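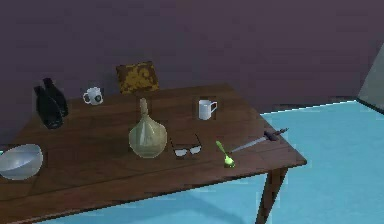 Why does the player props page show last week's projections for running backs?
The projection feed and the lines feed refresh on separate schedules, and the page keeps the older projection set whenever the newer one fails validation. The lines shown next to it are current.

Ticket: Surkard props page, stale rushing projections
Opened: 29 January 2020
Assigned: Khải Huỳnh
Status: Resolved

Reported behavior
Rushing yard projections do not change after the injury report posts. Receiving and passing projections update normally. The over/under edge column is wrong as a result.

Log
Cleared the page cache. No change.
Pulled the raw file from Kozma. New values present, 300 rows.
Checked the import job. It stopped at row 200 with a type error – the carries field held a blank for a back listed as doubtful.
The import rolls back the whole position group on any error, so the old set stayed live.
Same error found in the log from September, closed then without a fix.

Fix
Blank carries are now read as zero and the row is flagged for review. Import timeout raised to 90 seconds. Job rerun, all rows loaded.

Open items
Edge column still rounds to 2 decimals on the Lakham export – moved to its own ticket. Entries already submitted are not rescored.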